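El afinador

Grigoris Tsakiris llegó al teatro con la tiorba a la espalda y la espalda torcida. Había hecho el último tramo de pie, en un autobús lleno, con el mástil del instrumento asomando entre dos señoras que hablaban de un dentista.

El concierto era a las ocho. En el cartel de la entrada habían escrito su apellido sin la segunda «a» y debajo, en letra más grande, el de Kauppinen, que tocaba la viola da gamba y que todavía no había aparecido.

– ¿Viene solo? – preguntó la mujer de la taquilla.

– De momento sí.

Le dio la llave del camerino. Era un cuarto estrecho con un radiador, una percha y un espejo. Grigoris abrió el estuche, tocó las cuerdas graves al aire y cerró los ojos. Estaban todas bajas. Empezó por la primera y fue subiendo, despacio, volviendo atrás cada vez que una clavija cedía.

Llevaba con Kauppinen doce inviernos de giras. Habían tocado en iglesias sin calefacción y en un salón de bodas, y una vez en una nave de Grundico, entre palés, para los empleados y sus familias. Nunca habían discutido por la música. Discutían por los hoteles, y desde junio ya ni eso, porque Kauppinen contestaba a las cartas con una línea.

A las siete llamaron a la puerta. Era él, con el abrigo puesto y la viola en su funda.

– El la – dijo.

Grigoris se lo dio. Kauppinen afinó de pie, sin quitarse el abrigo.

– Me han ofrecido una plaza en el conservatorio – dijo al terminar –. Empiezo después del verano.

– ¿Y has dicho que sí?

– He dicho que lo hablaría contigo.

Grigoris miró el programa que tenía sobre las rodillas. Había 100 butacas en la sala y por la pared se oía ya a la gente buscando la suya.

– Pues ya lo has hablado – dijo.

Salieron a su hora. La primera suite fue correcta. En la segunda, en la zarabanda, Kauppinen retrasó un poco la entrada del bajo, como hacía al principio, cuando apenas se conocían, y Grigoris lo esperó.

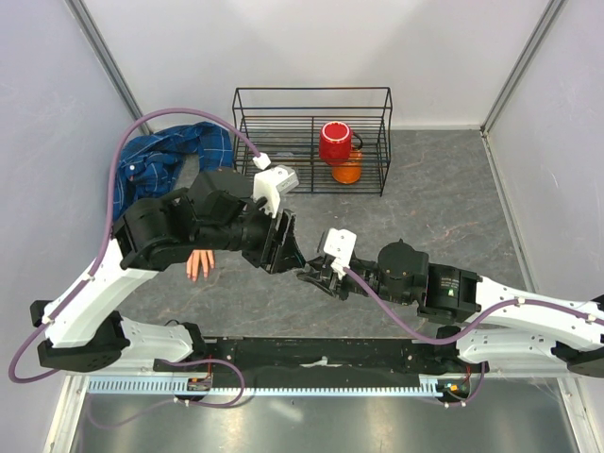 ¿Por qué lo esperó, si en los ensayos le había pedido siempre que no se retrasara?

Porque la frase sonaba mejor así, y Grigoris lo sabía desde la primera gira.

Tocaron las 3 danzas que quedaban sin mirarse. Hubo aplausos y una propina corta. En el camerino, Kauppinen aflojó el arco y lo guardó.

– El autobús sale a las once – dijo Grigoris.

– Tengo el coche fuera. La tiorba cabe si bajamos el asiento.

Grigoris cerró el estuche, comprobó los dos cierres y apagó el radiador.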